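## 3. Procedimiento de identificación y primeros resultados

El corpus está formado por 148 consultas de lectores que buscan una novela policíaca cuyo título y autor no recuerdan. Las consultas fueron enviadas al foro de lectura Plitetti y llegaron a nosotros ya anonimizadas por Lenni Riihimäki, que también eliminó los mensajes repetidos. Conservamos la ortografía original de cada mensaje, incluso cuando el nombre de un personaje aparece escrito de dos maneras distintas dentro del mismo texto.

Cada consulta fue dividida en unidades de recuerdo. Llamamos unidad de recuerdo a toda afirmación que se puede comprobar en el libro: el oficio de la detective, el lugar donde aparece el cadáver, el animal que la acompaña, el color de la cubierta. En total se obtuvieron 875 unidades. La división fue hecha por los dos autores por separado y después comparada; los desacuerdos se discutieron hasta llegar a una versión común. El caso más difícil fue el de las frases dobles, por ejemplo «una viuda que vende té y no confía en la policía», que nosotros contamos como tres unidades y que Pesonen, en su propuesta anterior, contaba como una sola.

Para la búsqueda utilizamos el catálogo Vamport, que ofrece resúmenes largos y permite consultar por tema. Cuando el catálogo no daba ningún candidato, la consulta pasaba a un segundo lector con experiencia en el género. Una identificación se consideró válida solamente si el lector que había hecho la pregunta la confirmaba. Este criterio es estricto, y somos conscientes de que deja fuera algunos títulos que son casi seguramente correctos, pero cuyo lector no volvió a escribir.

Con este criterio fueron identificadas 56 novelas. En 11 de ellas el lector había mezclado dos libros de la misma serie - normalmente el primero y uno bastante posterior - y atribuía a uno la víctima del otro. Este tipo de mezcla casi no se observa en las novelas sin continuación, lo cual parece lógico: en una serie el pueblo, la tienda y los vecinos son siempre los mismos, y el crimen es la única parte que cambia.

Los recuerdos sobre el ambiente resultaron más fiables que los recuerdos sobre la trama. El oficio de la protagonista era correcto con mucha frecuencia; la identidad del culpable, en cambio, era el dato más inseguro, también entre lectores que declaraban haber leído el libro más de una vez. Los detalles de cubierta merecen un comentario aparte. Muchas novelas del género se han publicado con varias cubiertas, y no siempre es posible saber cuál tuvo el lector en sus manos. Por este motivo las unidades de cubierta se analizan en la sección 4 y no entran en el cálculo de fiabilidad.

Dentro de la categoría de ambiente distinguimos cuatro grupos: comida, animales, casa y labores textiles. El último grupo incluye tiendas de lana, clubes de costura y prendas que sirven como pista.

**Figura 1.** Tejido de punto acanalado, en tono verde grisáceo oscuro.

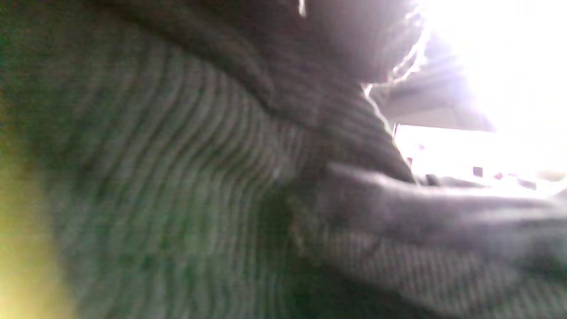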